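How a Robot Learns to Tidy a Bin (Slowly, and With Everybody Watching)

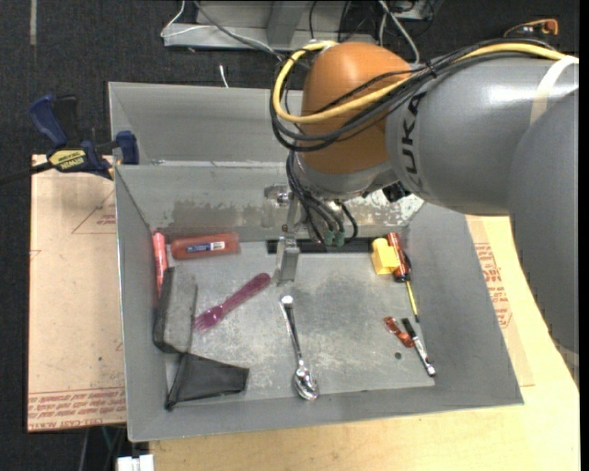 Why not just pick the things up yourself? A reader from Arnmont put that to us after the first part of this explainer, and went on to point out that an ordinary person can empty a bin of spoons in less time than it takes to switch the robot on. The reader wanted to know what the robot was for, then, and whether it had at least said sorry.

It hasn't. Robots don't. But it's a fair question, and it deserves a proper answer, so we will get to it after a bit about the arm.

What kind of robot is it?

If you were hoping for a robot with a face, this is where we let you down gently. Ours is an arm. It has no head, no legs and no opinions. It says KUKA along its forearm, and it lives in the Plonolness shared workshop, where people go to build things that are too big, too noisy or too dusty for the kitchen table.

A robot arm is built a bit like yours. You have a shoulder, an elbow and a wrist, and the robot has joints that do the same sort of jobs. The orange part is a wrist joint. Hold your own arm out and turn your hand as if you were opening a jar. Then bend it up and down as if you were waving to somebody you don't like very much. A robot needs separate joints for movements like those, and each one has to be told how far to turn.

You also keep your wiring on the inside. The robot wears some of its on the outside, like somebody who got dressed in a hurry. The fat cables run along the top of the forearm, and they need enough slack to let the wrist twist. Too little slack and a cable gets yanked out. Too much and it catches on things. Getting this right took us most of February, and we would like that month back.

The hand

At the end of the arm is a gripper. You have four fingers and a thumb, all of them bendy and covered in skin that can feel a crumb. A gripper finger like ours is a flat piece of metal. Try this at home: put on a pair of oven gloves, pick up two rulers, and use the rulers like tongs to lift a teaspoon off a table. Now do it with your eyes shut, while somebody in the next room shouts directions.

You have now had some idea of what it is like to be our robot. You may take the oven gloves off.

Why a bin?

A robot that picks up the same box from the same spot all day long has an easy life. The box is always there. The robot could be thinking about its holidays, if it had any. Real life puts things in heaps, on their sides, under other things and behind the sofa.

So we use a metal bin with sloping sides. The slopes are helpful, because a thing that gets nudged up the side tends to slide back down to where the gripper can try again. They are also unhelpful, because a thing that slides is a thing that has moved, and the robot was aiming at the place where it used to be.

The bin sits over a wooden table, with a clamp gripping its edge. Clamps are the least exciting objects in any workshop, and you should love them anyway. If the bin shifts by the width of your thumb, the arm doesn't know. It will go politely to exactly the wrong place. It may also press down there quite hard, so we are fond of our clamp.

You will see that the wall inside the bin has scrapes on it and chipped paint. A new bin is a lovely thing and you mustn't get attached to it.

What goes in the bin?

Mostly the sort of stuff you would find at the bottom of a drawer. A metal spoon. A plastic fork you can see through. A screwdriver, an eraser, a marker, a yellow block. It looks like no trouble at all, until you think about it the way a robot has to.

Take the spoon. It is shiny, and shiny things are a nuisance to cameras, which robots often use instead of eyes. A shiny spoon shows you bits of everything around it. You know that the upside-down face in your spoon at breakfast isn't really in there. (If you don't know this, please tell a grown-up.) A computer has to work it out.

The fork is worse. It is purple-pink and see-through, so part of what a camera picks up is the fork and part is the bin behind it. Where does the fork stop? You can tell, because you have met a lot of forks.

Then there is the screwdriver, which is fat at one end and thin at the other. Pick it up by the thin part and the heavy handle swings down. Balance one across your finger and you will find the best spot is much nearer the handle than you might guess.

And a block is just a block. Every list of objects should have one easy one, for morale.

How does it decide?

There are three steps, and each of them can go wrong in its own special way.

First comes looking. The computer has to decide which parts of the picture from its camera are things and which parts are bin. To start with, ours was very keen on scratches. It believed in them deeply. It wanted to pick them all up.

Next comes choosing. It has to settle on one object and one place to hold it, and check that the fingers will fit without hitting the wall or the next object along. Things lying close to a wall are hard, for the same reason that it's hard to get a pea off a plate when it's up against the rim.

Last comes moving. The arm works out how far to turn every joint so that the fingers end up in the right place, then goes there, closes them and lifts.

If it misses, it tries again. It doesn't sulk or throw the spoon. This may be the one thing we would ask you to copy from it.

So, why not just pick the things up yourself?

Back to our reader. The spoon isn't the point. Nobody at Plonolness is short of a spoon. The point is that a robot which can sort out a muddle of things it wasn't expecting could be handy in lots of places: sorting rubbish for recycling, packing parcels, or fetching something for a person who can't easily bend down. All of those jobs start with the same small and rather boring skill of getting hold of one thing in a heap.

We keep score in a notebook. The project began in 2017, and the notebook now has 1247 tries in it. The first page shows 30 of them, in very neat handwriting. The handwriting gets less neat. On 273 of the tries the gripper came up holding nothing whatsoever, and somebody has drawn a small sad face beside quite a few of those.

Is it dangerous?

Yes, if you're silly about it. A big arm is heavy and strong and it can't tell a hand from a spoon. The workshop rule is that when the arm is switched on to move, people stand back behind the line, and one person keeps a hand by the stop button and does nothing else. They may not eat crisps. If something rolls away where you can't get it, you leave it there until the arm has been stopped. This applies to grown-ups too, who are much worse at it.

Something to try without a robot

You need a washing-up bowl, a handful of things from a drawer (nothing sharp), two rulers and a friend who can be trusted.

Put the things in the bowl and give it a shake. Stand with your back to it, holding nothing, and let your friend hold the rulers. Your friend is the arm and must keep their eyes shut. You are the computer. You may turn round and look once, for as long as it takes to say "spoon", and then you have to turn away and give directions from memory. Left a bit. Down. Close. Up.

Write down each try, including the ones where you got nothing. Then swap places, and be kind to each other, especially about the difference between left and right.

Words you might want

Gripper: the robot's hand.
Joint: a place where the arm turns or bends.
Grasp: a way of holding something. A bad grasp is a way of dropping something.
Clamp: see above. Love it.

The next part is about suction cups, which pick things up by sucking, and about what happened when we tried one on a sponge.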